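# Good Manners for Grippers

There is a particular kind of document that makes grown engineers sigh, and Régis Rolland has written one of them. It runs to 18 pages, it has a table of contents, and it lives in a plastic sleeve near the front door at Millex so that everyone has to walk past it on their way to the kettle. It's called the floor practice guide, although most people on the team just call it "the sleeve," as in "check the sleeve before you plug that in."

I had come expecting to talk about clever machines. I spent the better part of a day talking about cables, hair ties and who is allowed to say stop, and I must say I enjoyed it far more than I thought I would.

Millex records people doing ordinary household jobs with hand-held grippers, so that robots can later be taught from the recordings. The work is done by people, on their feet, for hours at a time, and that is where Rolland's interest begins. He spent 11 years at Delorme, writing guarding procedures for packaging lines, where the hazards were big and loud and painted yellow. "A hand-held tool looks harmless," he told me, "so people treat it like a television remote. They put it down anywhere. They wave it about while they're telling a story."

The guide's first rule is therefore about room. Before a session begins, each operator holds the gripper out at arm's length and turns slowly through a full 360 degrees. If they touch a wall, a piece of furniture or a colleague, somebody moves. It looks a little like a dance class for beginners, and new people do giggle the first time – Rolland doesn't mind that at all, so long as they finish the turn.

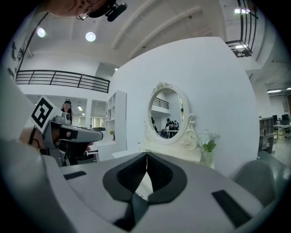
*Hand-held grippers at close quarters, with a dresser and oval mirror behind.*

The second rule concerns the tags. A printed marker on top of a gripper has to be flat, clean and fully visible, and it gets a wipe with a dry cloth at every break. A thumbprint or a lifted corner can spoil an afternoon's recording, and the trouble often isn't noticed until the files are opened the next morning by some poor soul with a coffee going cold. Tags that have started to curl go straight in the bin. There's a whole paragraph in the sleeve forbidding sticky tape as a repair, and I gathered from the firmness of the wording that it had been tried.

Then there are mirrors, which get a page to themselves. Jeferson Toledo, the session lead, wrote that one. A mirror shows you people who are nowhere near the work, and they may not have the faintest idea that they're being recorded. Toledo's practice is to stand where the operator will stand, look into every reflective surface, and go and speak to anyone he can see. They can agree to be recorded, or the mirror can be covered with a bedsheet. He keeps a folded one in his bag (pale blue, very faded, his mother's originally).

"Consent has to go as far as the camera goes," he said. "The edge of the rug is no use to you if the glass shows the whole upstairs."

I asked both men where the rules come from, and the answer was a bit of everywhere. Formal robot safety standards were written with powered arms in mind, and they help with some of it, such as how to assess a risk and write down what you decided. Privacy law covers another portion. The rest has been borrowed from neighbouring trades. The cable rules, for instance, came from a theatre technician at Vovstead who spent a generous afternoon showing them how to dress a lead along the forearm so it leaves the wrist free and doesn't snag on drawer handles. The rule on head-worn gear – five minutes off for every session, longer if anyone has a headache – came from the operators themselves, who had been quietly putting up with sore foreheads.

That last one pleases Rolland most, I think. A rule that arrives from the floor tends to be followed on the floor. He reviews the guide with the team every March, and any page that can't be explained in a sentence or two by the newest person there is rewritten or thrown out. Last year they lost four pages that way, including one he had been rather proud of.

Not everyone is convinced. A friend of mine at Grirkora, a much smaller outfit, read the guide and found it heavy going for a crew of her size. She has adopted the arm's-length turn and the mirror check, and left the rest for when she has more hands. Rolland took this very cheerfully when I passed it along. He asked for her address so he could send her the short version, and then confessed that he hadn't written it yet.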